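Progress report to Holach, shelf restocking task
Prepared by Nima Zamani, Flovar project

The grant asks whether a pair of low-cost arms can do the small stocking jobs that take up a clerk's morning. This period we worked on one of them, placing bagged candy on a two-level shelf and clearing it off again. We logged 457 attempts, which brings the project total to 3,101. Soft bags are still the hard part. They crease and slide, and the grippers need a corner or a fold to hold. Boxes and rolls gave us less trouble last period.
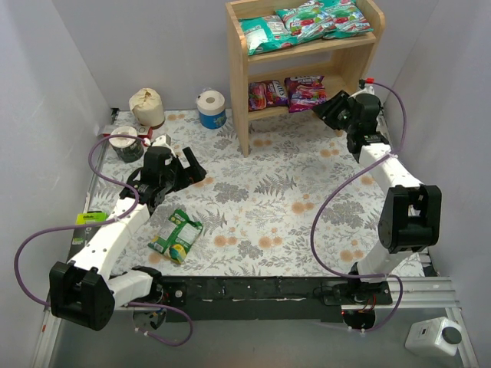 Huệ Mai's view is that a clerk would have the whole shelf filled before the arms finished one bag, and that speed should be reported next to success from now on. We agree and will add timing to the next report.

Work planned through January:
Bags lying at odd angles on the mat, with both arms available.
Placing on the upper level without pushing a neighboring bag.
A 9-hour unattended run, if the Gourlay test room is free.
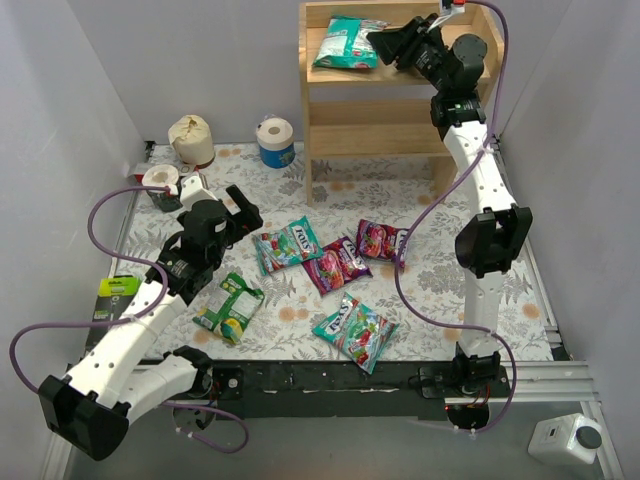 Candy bags on the mat, with one pack on the top of the shelf.

For now our answer on shop-floor use is no. The arms can do parts of the job with a person nearby to reset the bags. Spending is on plan, and we request no change to the budget. Toàn Trịnh will send the attempt logs on Friday.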